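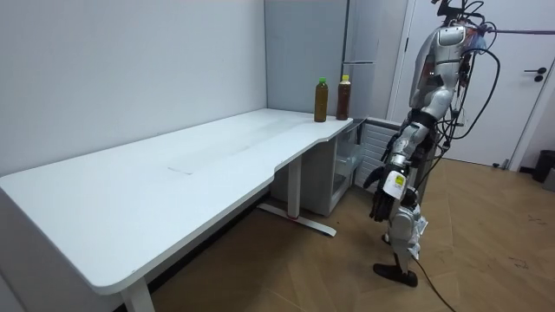
**Ticket 2307 – Sotuswood, back room – desk marks, floor stain, marker on floor**
Status: open, waiting on parts + a reply from Villalobos
Priority: low (was medium, see below)

Original report, pasted from the form:

> white desk wont come clean, pale patch in the middle and smudges. floor has a dark gray area too and somebody wrote on it. also bottles keep getting left at the fridge end. can this be sorted before the Mosby walkthrough in March

**9:10**
Looked at the desk first. It's the L-shaped one, white top, slight gloss. Smudges are faint, only bad when you look across the top at a low angle. The pale rectangular mark is the one people complain about. Can't feel an edge with a fingernail so not a chip. Old sticker or tape maybe?? Or something sat there a long time.

Damp microfiber – no change.
Dish soap, warm water, let it sit 3 min – smudges lighter, rectangle same.
Dried it off before trying anything else.

**9:45**
Asked Jovham (desk supplier) what's safe on this top. Auto reply only. Their care sheet says no acetone, no scouring pads, no melamine sponge on the glossy tops. So whoever put the melamine sponge in the cleaning kit, please take it out again. I put it back in the closet.

**10:20**
Isopropyl on a cotton pad, underside of the top first as a test. No dulling after 30 minutes. Then one corner of the rectangle. Slightly better, could be wishful thinking. Stopped there, want a yes from Jovham before doing the whole patch.

Bottles. There's a green cap and a yellow cap. I don't care whose they are, but they can't live on the desk, a ring on a white top is just another ticket. Yellow cap has the dark reddish brown stuff in it and that's the one I'd worry about if it leaks.

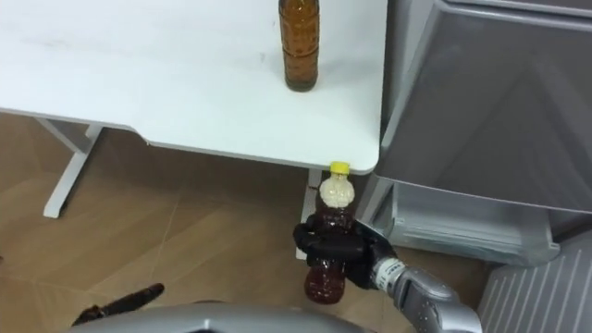 Rule for now: caps tight, stand them upright, fridge or take them home. If one gets dropped on the floorboards wipe it up right away, along the seams too. Sugar in the seams is how we got the sticky patch by the door last time.

**11:05**
Desk stability, since I was under there anyway. Front edge pushed down with one hand, no rock. Foot bars flat on the floor. Small red mark on one foot bar, left it, not hurting anybody. Small gray cabinet stays tucked in under the right end, runs fine, drawer slides ok once you lift it a tiny bit at the start.

**11:30 – floor**
Two seperate problems and the form has them as one, so splitting:

- **A. Gray area.** Dark, smudgy, on the herringbone laminate. No hard outline.
- **B. Marker.** Handwritten, dark, at a slant. Reads to me like "close" and "drawer". There's a second bit of writing, much fainter, couldn't make it out. 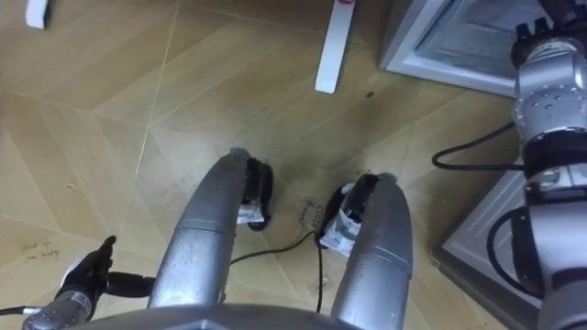 For A: neutral floor cleaner, mop wrung nearly dry. First pass took some off the edge and the pad came up gray, so at least part of it is surface dirt. Second pass less. Do NOT flood it, water in the joints and the planks swell, then we're paying for boards. No steam mop either.

For B: not touching it yet. Don't know if anyone still needs the note. Mail sent to everyone with a key, will wait for answers. If it can go, isopropyl on a cloth, dab, dont rub in circles. If it has to stay somewhere, put it on a card on the cabinet please.

Loose cable on the floor there too. Watch the mop around it.

**1:15**
Villalobos did the laminate so asked them for a price on spare planks in case A doesn't lift. First answer: 170 per pack, herringbone only sold by the full pack, no singles. Asked if they have an opened one. No answer so far.

Dropping priority to low. Nothing broken, it's all cosmetic.

**Still to do**
- [ ] Jovham yes/no on isopropyl for the whole rectangle
- [ ] third pass on gray area, dry in between
- [ ] marker – keep or remove, need replies
- [ ] cleaning kit: neutral cleaner is nearly out, reorder
- [x] melamine sponge out of the kit
- [ ] Villalobos re opened pack

Leaving this open. If you clean anything in there meanwhile, write down what you used in this ticket.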